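Vidar Løken sold 249 jars of plum jam in September and still calls it a slow month. We caught him Saturday at the Trillham market, packing up.

"Rain. Nobody buys jam in rain," he says. Then sells two. 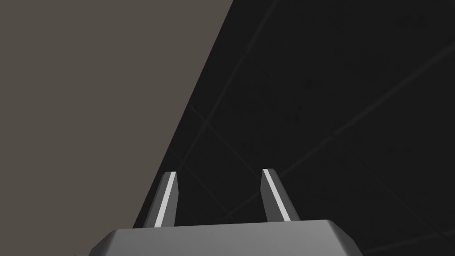
Gray on the left, near-black on the right.

He started Prasteso with one pot and his aunt's recipe. Less sugar than most, a bit of cardamom. First batch burned. Second one was "ok, maybe."

Now its 2,000 jars a year. Could he do 4,000? Long pause. "I'd need a bigger stove. And I'd hate it."

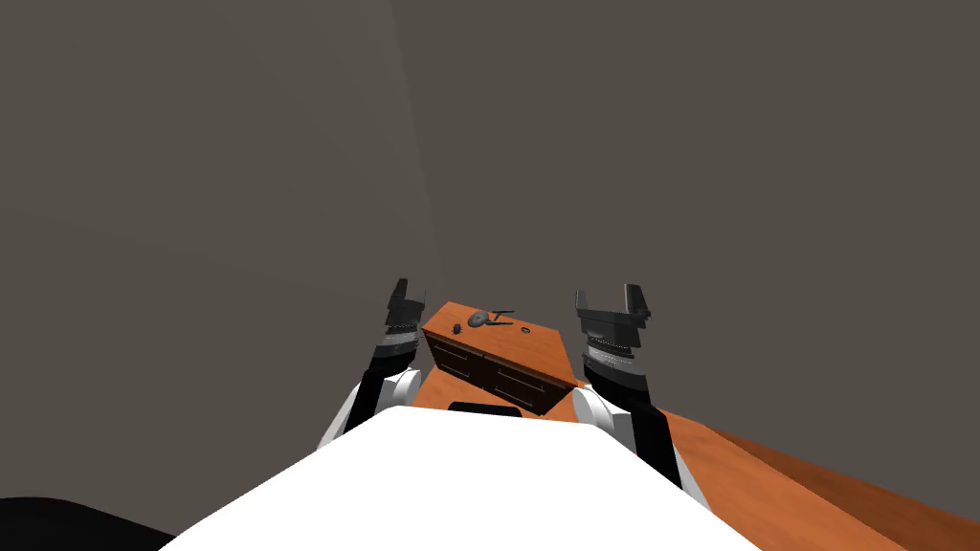
Wooden cabinet, with one gripper raised to the left.

Next up is pear, if teh pears behave. "Ask me when they're ripe."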